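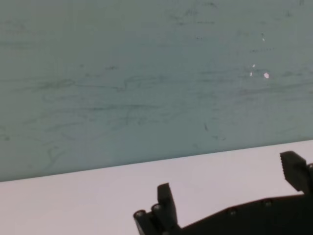
本页最后修订：2月

图3　浅蓝绿灰色哑光墙面上的深色擦痕。痕迹多为横向细波状线，集中于墙面中段，上部较洁净。

4　哑光内墙涂层的擦痕累积与维护周期

4.1　问题的界定

公共建筑室内墙面的重涂决定通常由外观而非涂层失效触发。涂层在附着力、厚度和遮盖力均满足要求的情况下，仍可能因擦痕、污渍与局部光泽变化被列入翻新计划。既有耐久性指标多以涂层磨穿为终点，与管理人员据以作出判断的外观状态之间缺少对应关系。本节讨论擦痕在哑光涂层上的累积方式，以及清洁作业对后续累积的影响。

文中的“擦痕”指外来物体与墙面接触后留下的、宽度小而长度明显的可见痕迹，不包括裂缝、起皮、返碱和渗水痕迹。按形成机理可分为两类：一类为转移痕，即鞋底、轮缘、包带、家具边缘等较软材料在涂层表面留下的附着物；另一类为压光痕，即涂层表面的微观凸起被压平后，局部反射特性改变而形成的可见条带。两类痕迹在同一次接触中可以同时出现。转移痕以颜色差异为主，压光痕以光泽差异为主，前者在漫射光下即可辨认，后者往往须在掠射光下才能观察到。

这一区分对维护有直接意义。转移痕可以通过清洁去除，压光痕不能；对压光痕反复擦拭只会扩大压光面积。现场记录若将两者合并为“脏污”，清洁频次便会随压光面积的扩大而提高，而频次提高又加快压光。Khalaf 办公楼的维护台账中即存在这种情况：同一墙段的清洁工单逐季增多，备注栏多次写有“擦后仍有印”，最终以整墙重涂结束，重涂前未做任何涂层检测。

4.2　研究对象与墙段划分

调查在三处建筑内进行，分别为 Khalaf 办公楼、Vundero 培训中心和 Tanarer 门诊楼。三处建筑的走廊墙面均采用水性哑光内墙涂料，底材为石膏基抹灰或纸面石膏板。Tanarer 门诊楼的部分走廊装有防撞扶手，该部分墙段单独编组，不与无扶手墙段合并统计。

墙段以门洞、阴阳角和底材接缝为界，不按等长切分。等长切分在计算上较为方便，但会使门洞两侧的高接触区与走廊中段的低接触区落入同一单元，掩盖空间差异。每一墙段再按高度分为下、中、上三个条带。下带自踢脚上缘起，主要受鞋尖和清洁工具影响；中带对应手推车、椅背、背包和前臂的高度；上带很少与人员或物品发生接触，用作同一墙段的内部对照。条带边界依各建筑的实际设备高度确定，三处建筑之间不强求一致。

以同墙上带作为对照，可以避免引入独立样板。独立样板与实际墙面在施工批次、稀释比例、滚筒绒长和干燥条件上均难以保持一致，其色差基线往往大于轻度擦痕造成的色差。缺点在于上带的积尘多于中带，尤其在送风口下方，因此测量前须以干燥软布除尘，并舍弃送风口正下方的测点。

4.3　测量方法

光泽采用便携式光泽计测定，入射角取大角度档。哑光涂层在常用角度下读数很低，仪器分辨率不足以区分压光与未压光区域，而大角度读数对表面微观凸起的变化较为敏感。每一测点沿水平和竖直方向各读数一次，两者之差用于判断痕迹的主方向。滚涂墙面本身带有竖向纹理，上带的方向差须先行扣除。

颜色采用积分球式分光测色仪测定，以包含镜面反射与排除镜面反射两种模式分别记录。两种模式下色差接近时，判为转移痕占主导；仅在排除镜面反射模式下出现明显色差时，判为压光痕占主导。该判据在浅色墙面上较为可靠，在深色墙面上不够稳定，原因是深色涂层的压光区在掠射方向变亮、在法线方向变深，测色孔径内的平均结果受仪器几何条件影响较大。

擦痕覆盖率通过透明网格膜计数获得。操作人员将网格膜贴于墙面，逐格记录有无可见痕迹，不区分格内痕迹的条数与深浅。逐条计数曾在预调查中试用，但波状痕迹常相互交叠，不同人员对“一条”的理解差异很大，复测一致性不能接受。网格法牺牲了密度信息，换得了较好的重复性。预调查由 Xiuying Jin 与 Thongchai Kaewkla 分别独立完成，两人对同一墙段的判读分歧主要出现在极浅的弧形痕迹上；正式调查据此增加了“疑似”一栏，疑似格不计入覆盖率，仅在敏感性分析中使用。

观察照明对判读结果影响显著。走廊顶灯多沿中线布置，光线以斜上方入射为主，竖向纹理被强化而横向痕迹受到一定抑制。全部网格判读均在关闭相邻射灯、保留顶灯的条件下进行，靠窗墙段安排在日落之后。

4.4　实验室擦洗试验

为分离清洁作业本身的作用，在实验室对三种涂料进行了往复擦洗。三种涂料中，Javov 为三处建筑现行采用的哑光产品，另两种为同一树脂体系下颜料体积浓度较高和较低的配方，分别记为 H 与 L。样板统一滚涂两道，养护完成后先测定初始光泽与颜色，再进行擦洗。

擦洗按 500 次往复为一个阶段，每阶段结束后用清水冲洗，平放晾干后复测，累计至 3000 次往复终止。擦洗介质设中性清洁液与纯水两组，擦具设尼龙刷与超细纤维布两组，构成 4 种组合，每种组合制备 3 块平行样板。样板两端各留出一段不受擦洗的区域，用作板内对照。

试验有意不以露底为终点。常规方法以规定次数后是否露出底材判定合格与否，对本文所关心的外观变化没有分辨力。Javov 样板在试验终止时均未露底，但光泽变化在第一阶段结束时即已可测，且超细纤维布组的变化大于尼龙刷组。对此较合理的解释是，刷毛作用于凸起之间的凹部，以切削和拖带为主；纤维布则与凸起顶部保持较大面积接触，以压平为主。磨损量较小的擦具反而造成较大的光泽变化，说明以质量损失评价清洁工具的温和程度并不充分。

H 配方的初始光泽最低，擦洗后相对变化最大。颜料体积浓度较高时，树脂不足以完全包覆颜料与填料，表层颗粒在擦洗中松脱，并在擦具下充当研磨介质；松脱颗粒的一部分又被压入相邻孔隙，使表面趋于平整。L 配方变化较小，但初始光泽已接近低光泽产品，在底材平整度欠佳的旧墙上会使抹灰接茬和批刮痕迹变得明显，Vundero 培训中心在早期试用中正是由于这一点放弃了同类产品。

介质的影响小于擦具。中性清洁液与纯水两组的光泽变化没有一致的方向性差异，但清洁液组在冲洗不充分时出现边界清晰的残留带，干燥后的颜色略深于周围。该现象在现场同样存在，容易被误记为转移痕，判别方法是以少量清水复洗后再行观察。

4.5　现场结果

三处建筑的共同特征是中带覆盖率高于下带。这一结果与部分文献中“越近地面越脏”的表述不同。差别主要来自统计对象：若把鞋尖碰撞造成的点状污迹计入，下带显然更高；本文仅统计线状擦痕，而线状擦痕须有物体沿墙移动才能形成。手推车、搬运中的桌椅以及人员肩挎的硬质包具都处于中带高度，其运动方向与走廊走向一致，因而痕迹以横向为主。图3所示墙面的痕迹分布即属此类形态，左下部另有少量曲线向墙脚方向延伸。

横向痕迹多呈波状而非直线。沿墙推行的物体与墙面之间为间歇接触，接触点高度随轮组跳动和握持姿势变化而起伏，痕迹因此分为若干短段，每段略有弯曲。连续且笔直的痕迹较少，主要见于 Tanarer 门诊楼扶手的下缘，由床架护角在固定高度反复接触形成。弧度较大的环状痕迹多位于门洞附近和走廊转角，与物体调头有关。

装有扶手的墙段覆盖率低于无扶手墙段，但两者的差异并非均匀分布在全高范围内。扶手对其自身高度附近的墙面具有良好的遮挡作用，对扶手以上的中带上缘几乎没有作用，后者的覆盖率与无扶手墙段相近。椅背高度若高于扶手，椅背在等候区后移时仍会与墙面直接接触。仅以扶手长度作为墙面保护程度的指标，会高估等候区的保护效果。

Vundero 培训中心的走廊宽度较小，门洞间距较短，覆盖率的离散程度是三处建筑中最高的。覆盖率高的墙段集中于桌椅库房与大教室之间的路径，其余墙段与 Khalaf 办公楼相当。以建筑为单位计算平均覆盖率后再比较三处建筑，会得出培训中心维护状况最差的判断；以路径为单位比较时，该差异基本消失，剩余部分可由桌椅搬运频次解释。因此后文的模型以路径类型作为分层变量，不以建筑作为分层变量。

4.6　清洁方式的影响

三处建筑采用不同的清洁制度。Khalaf 办公楼为整墙定期擦拭，Vundero 培训中心为报修后局部擦拭，Tanarer 门诊楼在中带实行定期擦拭，其余高度按需处理。

定期整墙擦拭的墙面覆盖率最低，光泽升高则最为普遍，上带也不例外。由于对照带同样受到擦拭，以上带为基准的光泽差反而较小，容易得到涂层状态良好的错误印象。对该建筑改以检修柜背后的未擦拭墙面作为补充基准后，中带与上带均表现出明显压光。整墙均匀压光在外观上不易引起注意，但在局部补涂时会暴露出来：新补涂料的光泽低于周围墙面，补块在侧光下呈暗斑，多数最终需要补至阴角方可接受。

局部擦拭则产生另一种外观缺陷，即以原擦痕为中心的亮斑。亮斑的面积由擦拭动作的幅度决定，通常数倍于原擦痕。从法线方向观察时亮斑不明显，沿走廊方向斜视时较原擦痕更为醒目。访谈中，培训中心的保洁人员普遍将其描述为“没擦干”，并会再次擦拭。

在转移痕占主导的墙段上，先以干燥的密胺海绵轻压取样、再决定是否湿擦的做法可以减少不必要的擦拭。需要指出，密胺海绵本身具有研磨作用，不宜用于大面积清洁。本文仅将其作为判别工具使用，接触范围限制在痕迹宽度以内，且每处只试一次。试后痕迹变淡的，转入湿擦；没有变化的，登记为压光痕，不再清洁，留待补涂。

4.7　累积模型

设某墙段在时刻 t 的覆盖率为 C，未覆盖部分为 1−C。新增擦痕以速率 a 落在墙面上，其中只有落在未覆盖网格内的部分使 C 增大；清洁以速率 b 去除转移痕，对压光痕无效。将 C 分解为可清除部分 R 与不可清除部分 P，则 R 的变化率为 a(1−p)(1−C)−bR，P 的变化率为 ap(1−C)+kbR，其中 p 为一次接触直接形成压光痕的比例，k 为清洁过程中转移痕转化为压光痕的比例。若清洁完全不引起压光，则 k 等于零，P 仅随接触次数增长。

上式中清除项 bR 包含了转化为压光痕的部分，净减少量为 (1−k)bR。k 较小时，提高 b 能够迅速降低 C；k 较大时，提高 b 只是把 R 较快地转移至 P，短期外观改善有限，长期覆盖率反而上升。实验室结果表明 k 同时取决于配方与擦具，现场数据无法将两者分开，只能给出每种组合下的综合值。

模型未考虑擦痕在同一网格内的重叠，也未考虑格内压光痕之上再叠加转移痕的情形。在覆盖率较低时这一简化影响不大，在库房路径等高覆盖墙段上则会低估 R，使清洁的效果显得比实际更弱。另一处限制是速率 a 被取为常数。培训中心的桌椅搬运集中于学期交替阶段，以常数代入时，模型在搬运之前高估覆盖率，在搬运之后低估覆盖率，但对一个完整周期的末值影响有限。

参数估计采用同一墙段前后两次判读结果，不使用不同墙段之间的横向比较。重涂时间不明的墙段予以剔除。Khalaf 办公楼有若干墙段在台账中标为“修补”，未注明是局部补涂还是整墙重涂，经与涂料领用单核对后仍不能确定的，同样剔除。

4.8　对维护记录的要求

按照上述模型安排重涂，维护台账至少应能区分擦痕类型、所处条带和清洁方式。现行台账多以房间或走廊编号为最小单位，工单内容为自由文本，事后无法拆分。门诊楼在调查后期改用带条带选项的工单，填写时间未见明显增加，但“疑似压光”一项的使用率偏低，抽查发现多数保洁人员在顶灯直射下判断，未按要求侧向观察。

补涂所用材料应记录批号与稀释比例。同一牌号不同批次的哑光涂料，色差通常可以接受，光泽差则未必。稀释过量会使涂膜中填料分布改变，干燥后的光泽偏离原墙，且偏离方向与施工厚度有关，不能简单归为偏高或偏低。补涂宜采用与原墙绒长相同的滚筒，刷涂仅用于阴角收边。收边宽度超出滚筒可覆盖的范围时，刷纹在斜视条件下形成竖向条带，须以半干滚筒沿竖向复滚一遍，复滚应在收边涂料表干之前完成。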